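Acceptance Test, Bench 43
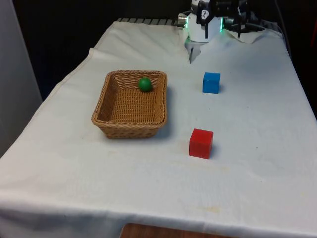 Rónán Ó Néill
Staff Writer, Fiction

June 11, 2024

The procedure called for a ball and cubes before any live stock. Tijani read it twice and signed the first line. Green went in the basket. Red and blue stayed on the cloth until the arm was told otherwise.

She had sorted returns at Clesby for 54 months. Her new title was cell attendant. Her duties were to reset the table, log faults and keep her hands behind the tape while the gripper was live.

"What's the target?" Breretti asked.

"Two faults a shift."

"What was yours?"

"They never gave me one."

He wrote that in the margin, then crossed it out. The form had no field for it. In August the other benches would be converted, and Skalo from nights would take the second attendant post. There was no third.

Tijani checked the tape, stepped back and pressed start.

Last updated: August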